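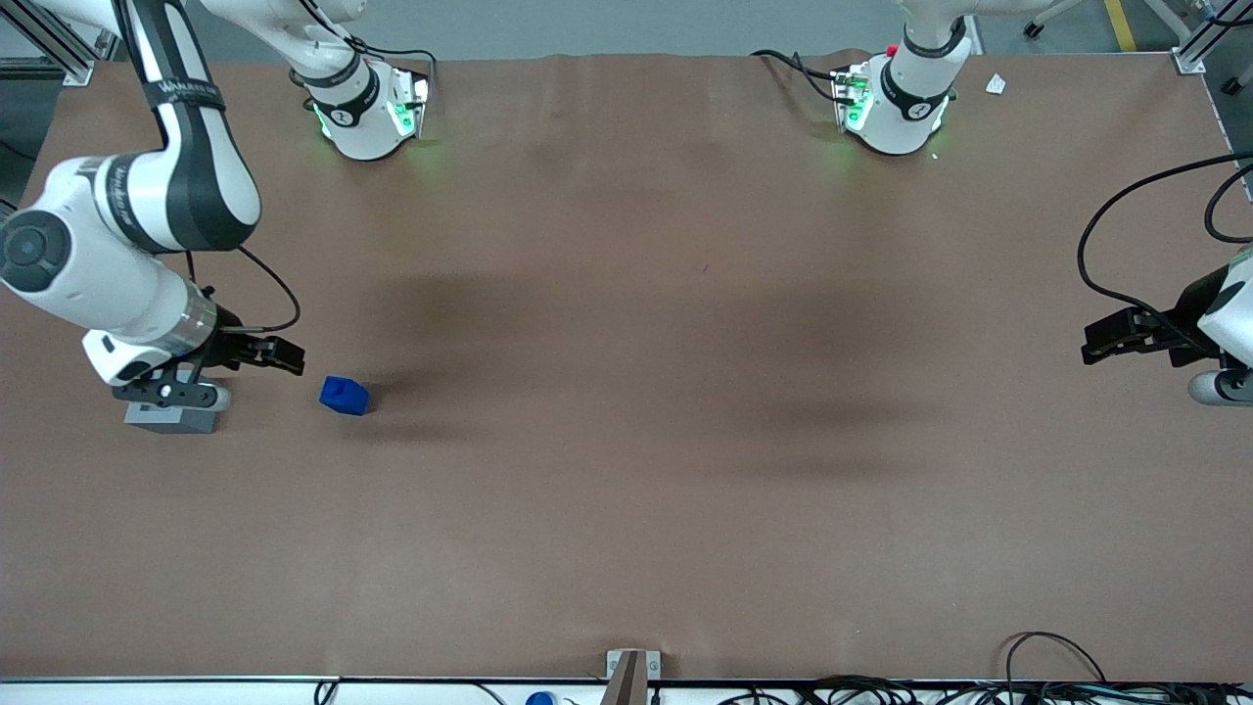
Karker long-handled litter picker, 90 cm
Reviewed by Hilde Vandenberghe

Our group looks after the strip of green between the canal path and the allotments at Brarnora, and for the past two years we have got by on whatever pickers people brought from home. Last spring we were given a small grant and bought a dozen of the Karker long-handled model, along with four of the matching bag hoops. They have now been through three seasons of Saturday mornings, so I can say how they have held up.

The Karker is an ordinary trigger picker. You squeeze the handle, a rod pulls inside the shaft and the jaws close. The shaft is aluminium, the handle is hard plastic and the jaws have rubber pads. It weighs very little, and after two hours along the hedge my wrist was fine, which I could not say of the steel one I used before.

Grip

The jaws close evenly and the pads meet along their whole length. Cans, bottles and crisp packets are no trouble. Cigarette ends can be picked up from tarmac at the first or second go, but in long grass it takes patience. Full bottles are too heavy unless you take them by the neck. Wet cardboard tears, as it does with any picker.

The weak spot is flat plastic film frozen or trodden into mud. The tips are rounded and will not get under an edge. Ruben Verschueren carries an old paint scraper in his coat for this and I have started doing the same.

Length

There are two lengths, 75 cm and 90 cm. We bought the longer one throughout, and I would not do that again. Taller people liked it, and it reaches well into brambles and over the ditch. Anyone under about five foot four ended up holding it out sideways. The children who come with their parents could not manage it at all. If you are buying for a mixed group, get a third of them in the short length.

Wear

Of the twelve, nine are still in full use. Two lost a rubber pad, both in the same week in December when it was very cold. Pads can be bought as spares in packs of ten and push on without tools, though you need strong thumbs. The third had its shaft bent when somebody used it to lever a tyre out of the ditch. I do not hold that against the maker.

The triggers have stiffened a little on the ones that were put away muddy. A rinse under the tap and a drop of oil where the rod enters the handle put that right. We now do this at the end of every session before they go back in the shed.

The bag hoops

I was less pleased with these. The hoop holds a standard sack open and clips to itself with a small plastic catch. The catch works well with the thick sacks the council gives out, but thin ones slip through once they are half full. On a windy day you spend a lot of time putting the bag back on. Geert Mertens fixed ours with two large bulldog clips each, and they have been good since. The handle on the hoop is comfortable and it does save bending.

Compared with the Jonura

Ghislain Simard lent us two Jonura pickers to try alongside. The Jonura has a narrower jaw and a magnet in the tip, and it is better for small things: bottle tops, screws, ring pulls. It also folds in half, so it fits in a rucksack. Against that, the fold develops some play, and the trigger needs a harder squeeze, which our older members noticed within half an hour. For a path or a car park I would choose the Jonura. For rough grass and hedge bottoms the Karker is the better tool.

Use in the field

Since we started keeping a record we have taken 200 sacks off the site, most of them with these pickers. The winter count on the canal stretch alone came to 1,744 cans and 2,901 bottles. I mention it only to show that the pickers have been worked hard. Before we bought them we lost people after an hour because of sore backs, and now most stay until we stop for tea.

Buying

We ordered from Lambrechts, who took a little off for a dozen and delivered within the week. One picker arrived with a loose trigger pin and they replaced it without asking for it back. Wim Geerts kept the faulty one and got it going with a split pin, so we have thirteen if you count that.

Good points: light, even grip, spare pads are easy to get, simple to clean.

Bad points: blunt tips, pads can come off in hard frost, hoop catch is poor with thin sacks, long version does not suit everyone.

I would buy the pickers again, in a mix of lengths. I would leave out the hoops and spend the money on spare pads and better gloves.

Four out of five for the picker, two out of five for the hoop.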